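I've been looking forward to writing this one up all summer, because I finally got my hands on the Tukau household account books and they are even better than I'd hoped.

Quick background if you're new. Tukau is a farming district, three villages and a lot of fields, and for a stretch of years the local savings office asked families to write down everything they earned and spent. There are 276 books that survive in readable shape. Each one covers a single household for one year. I've been through 14 so far, which tells you how fast I work, but oh, the detail! 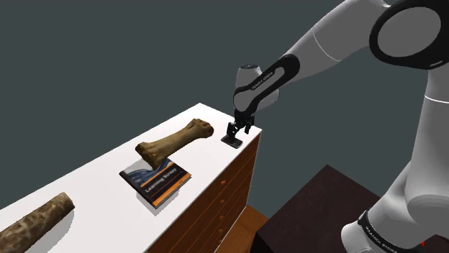

*Gintarė Sepp*

So what do you learn from a farm family's account book? First of all, that "income" is a slippery word. One family sold almost nothing for cash between spring and harvest, and if you only looked at the money column you'd think they were starving. Then you turn to the back pages and find the eggs, the firewood, the potatoes, the half pig traded for roof repairs. Once I put even a low price on all of that, their year looked completely different. They went from the bottom of my little table to somewhere in the middle.

That matters a lot for anyone who wants to compare rich and poor households. If you leave out the food people grow for themselves, the countryside looks more unequal than it was, at least in the books I've read. The families with wages had everything in cash. The families without wages had gardens — big ones — and the gardens don't show up.

The second thing I keep running into is timing. A wage earner at the Bruvolberg mill got paid the same amount every month. A grain farmer got one fat payment in October and then made it last. Both might end the year with the same total, but read the July pages and you would never guess it. The farmer is buying sugar on credit and the mill worker is buying a bicycle. I now keep two columns for every family, the yearly total and the leanest month, and I've started to think the second one says more about how life felt.

My favorite entry so far comes from a widow who kept her books in pencil and argued with herself in the margins. She has a line for 200 spent on a school coat, crossed out, written in again, and then a note that says "it will fit two more girls after her." I read that one out loud to an empty kitchen. 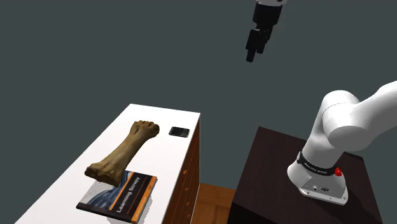 *A bone on the white countertop, drawers down the side.*

Now for the part where I need help. The savings office changed its form partway through, and the newer one lumps gifts from relatives together with "other." Some households got a lot of money from sons and daughters working in the city. Under the old form I can see it plainly. Under the new one it disappears into the same box as selling a used stove. If anybody has worked with family budget records and found a sensible way to split a category like that, please write to me! I've tried using the share from the older books, but one family has 1631 in that box and no children listed at all, so clearly a flat share won't do.

I'd also love to hear from anyone with account books from Phetsri. I've been told a similar set was kept there, with the same monthly pages, and being able to put the two places side by side would make my year.

Next up is book 15, a beekeeper with terrible handwriting. I can already make out "honey," "honey," "lamp oil," and something that is either "boots" or "beets."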